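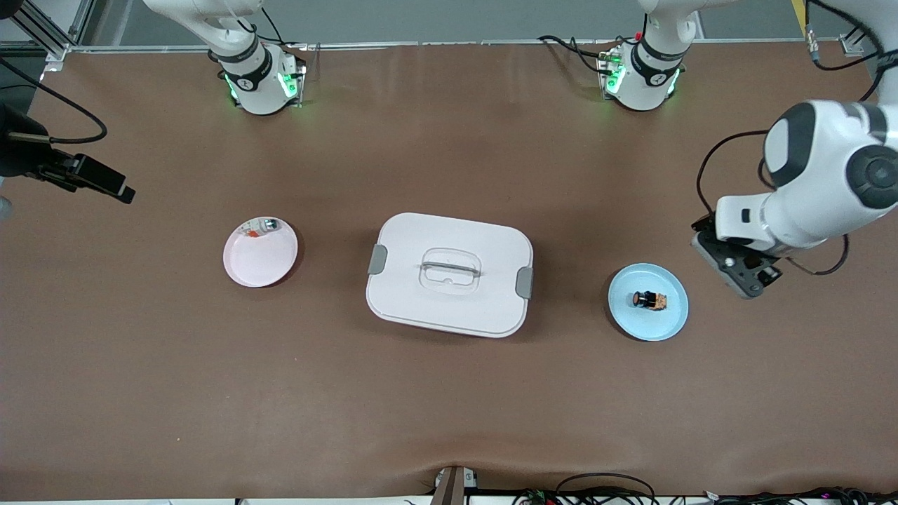
R. Ekwueme
Safety walk lead, Sekthorpe building

Monthly safety walk – Sekthorpe, ground floor and loading side
Walk date: 2008-06-15
Done on a Sunday so the aisles were clear. Marks are OK, FIX or WATCH. Comments under each. Anything marked FIX goes on the board by the time clock.

EXITS AND WALKWAYS

Front exit, opens fully from inside – OK
Sticks a little in the heat. Plane the top edge if it gets worse.

Rear exit, opens fully from inside – FIX
Pallet parked in the swing of the door again. Moved it. Same thing in May. Want yellow tape on the floor, a proper box, not one strip.

Exit signs lit – FIX
Rear one dark. Test button does nothing. Probably the battery, could be the whole unit. Order the battery first.

Main aisle clear, full width – OK

Side aisle by the racking – WATCH
Clear today but the cartons on the bottom shelf stick out and they will get kicked. Push back or restack.

Stairs to the mezzanine – FIX
Nosing loose on 2 treads. You can feel it with your foot. Put a cone there, that is not a repair. Use the other stairs till its done.

FIRE

Extinguishers on hooks, pins in, needle in the green – OK
All tags signed. The one by the break room is behind the coat rack though. Coat rack has to move.

Pull stations not blocked – OK

Sprinkler clearance above racking – WATCH
Top shelf getting tall at the Falbridge end. Stock came in Friday and went wherever it fit. Take the top layer down.

Rags in the lidded metal can – OK
Can was nearly full. Empty it at end of shift, every shift, please.

ELECTRICAL

Panel doors shut, space in front clear – FIX
Broom, mop bucket and a folded step ladder leaning on panel 3. Took them away. There is a closet for these.

Cords, no cuts or tape repairs – FIX
Shop vac cord has black tape near the plug. Tagged it out. Don't cut the tag off, get it a new cord.

No power strip plugged into a power strip – OK
First time in a while. Thank you.

Outlets near the sink trip when tested – OK
Both trip, both reset.

Space heater put away for summer – FIX
Still under the front desk, still plugged in. It's June.

STORAGE AND RACKING

Load plates on every bay – WATCH
Bay nearest the dock, plate is there but scratched to nothing. Should read 1000 lb per shelf, going by the old Heresus paperwork. Call Heresus and get a new plate, don't write it on with marker.

Uprights straight, no dents – WATCH
Small dent, knee height, end upright. Looks old, has paint over it. Took a measurement so we can tell next month if it moves.

Safety clips in all beams – FIX
One missing, middle bay. Spares in the parts drawer. Should of been done on the spot but I had no ladder with me.

Ladders – OK
Feet good, spreaders lock. Short one needs a wipe, something sticky on the rungs.

CHEMICALS AND FIRST AID

Bottles labeled – FIX
Spray bottle on the windowsill, clear liquid, no label. Nobody around to ask. Set aside in the chemical locker. If it's yours, label it. If it's not claimed this week it goes in the waste pickup.

Data sheets binder up to date – WATCH
New floor cleaner isn't in there. Print it.

Eye wash runs clear – OK
Ran both sides till warm water cleared the line. Cap was left off one side – put it back on after.

First aid kit – FIX
Low on large bandages and gloves. No burn gel at all. Somebody is taking things and not filling in the sheet, which is fine if you're bleeding, but fill it in after.

LOADING SIDE

Dock plate, no cracks – OK

Wheel chocks at each door – FIX
Have one pair, need two. The other pair walked off again, check the Falbridge truck.

Bumpers – WATCH
Left one is loose at the bottom bolt. Snug it up.

Outside light over the steps – OK
Checked the switch only, it was daylight. Will someone on the late shift look and write it in.

LEFT OVER FROM MAY

Handrail bracket – done
Floor drain grate – done
Pallet at rear exit – see above
Coat rack – see above, second month runing

Didn't get to the roof hatch, no key. Didn't get to the compressor room either. Both go first next time.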